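README for the tabletop dataset and the shopping list that goes with it

Last edited 3 March 2019 by Harriet Fitzsimmons

Hi! If you've landed in this folder you probably want one of two things: the recordings, or the spreadsheet that says what it cost us to make them. They live together on purpose. I got tired of people downloading the recordings, writing to me a month later asking what to buy, and then getting a different answer from me than from Tavion.

What's in the folder

recordings/ is the wrist camera footage and joint logs, one subfolder per session
budget/ has the spreadsheet (budget_v8 is the good one, please ignore the rest)
parts/ has print files for the fingers plus Booker's notes on print settings
quotes/ is the supplier quotes, with the names blacked out where they asked us to

There are 1277 recordings in total. Each one is a short reach, grasp or handover on a white tabletop with cups and a can. That's a pretty dull menu, I know, but it was cheap, and cheap was the point. When we sat down last June to plan this, the whole equipment pot was $3000 on top of the arms we already had, and every dollar of props was a dollar off cameras.

What we bought and what I'd buy again

Props first, because they're easy. Plastic tumblers in solid colors (blue, pink, green) and small soda cans. I budgeted for a set of fancy standardized test objects and Tavion Baptiste talked me out of it over one lunch. He was right. You can replace a tumbler at any grocery store in ten minutes, and a plain bright color makes labeling so much faster. The mini-cans were his idea too. They're short, they're shiny on top, and a gripper can get its fingers on either side with room to spare.
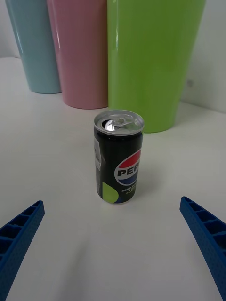

Cameras are where I got it wrong the first time. I priced one per arm and zero spares. Please don't do that! A wrist camera lives a hard life, the cable flexes every time the arm moves, and if one goes you're stuck waiting on shipping with a table you can't use. Put a spare in the plan from day one. We ordered ours through Rukari, who were quick, and the mounts came from Vomlow, who were not (lovely people, slow boxes). If you're ordering mounts, order them before anything else on the list.

Fingers: we print them. Booker Ferreira runs the printer and he'd like you to know that filament is a real line in the budget and not something that appears by magic in the supply closet. We use blue because we had blue. The ribbed shape is in parts/ and you're welcome to it. Budget for twice as many pairs as you think you need, and keep the bad ones for practice.

The table. Oh, the table. I had a line in there for a proper lab bench and cut it. A matte white top is really all you want, and matte matters more than anything else about it. The tumblers and cans are glossy enough already without the table joining in. Spend the difference on decent lights.

The second arm question

This is the one I get the most mail about. Do you need 2 arms? For plain picking, no, and you'll save yourself a big pile of money. For anything with a handover, or where one gripper holds an object while the other does something nearby, yes, and then you need to plan for more than the arm itself. A second arm means a second controller, a second wrist camera, a second emergency stop, longer cables, and more clear table than you'd guess.

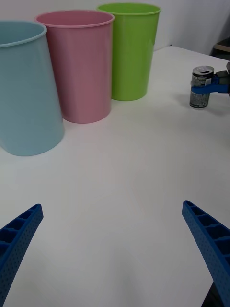 My advice is to rent before you buy. We rented through Escobedo for the first stretch of recording, and the invoices are in quotes/ so you can see what we paid. Abílio Vilela did the math on when renting stops making sense, and his tab in the spreadsheet is the one called "rent_or_own". Change the yellow cells to your own numbers and leave the gray ones alone (he locks them, people unlock them, he sighs at me).

Things that weren't in my first budget and should have been

Shipping and import fees on the mounts
Storage. Video is enormous. We keep a copy with Hostska and another on drives in my desk
Clamps, so many clamps
An electrician for half a day, to get the outlets where the arms are
Somebody's hours for checking recordings. Fiona Crichton went through every session folder, and that time cost more than the cameras did

Known problems

A few early session folders have the left and right camera logs swapped. Fiona marked them in notes.txt. The lighting isn't the same from session to session because we changed lamps partway through, so keep that in mind if you're training on color. Tumbler order on the table varies and isn't written down anywhere.

The prices in budget_v8 are what we were quoted at the time. Get your own quotes before you promise your boss anything.

Using it

Go ahead, for research or teaching, just mention the folder name if you publish. If you end up with a better parts list than mine, send it to me and I'll add it under budget/ with your name on it. Questions about printing go to Booker, spreadsheet questions go to Abílio, and everything else can come to me.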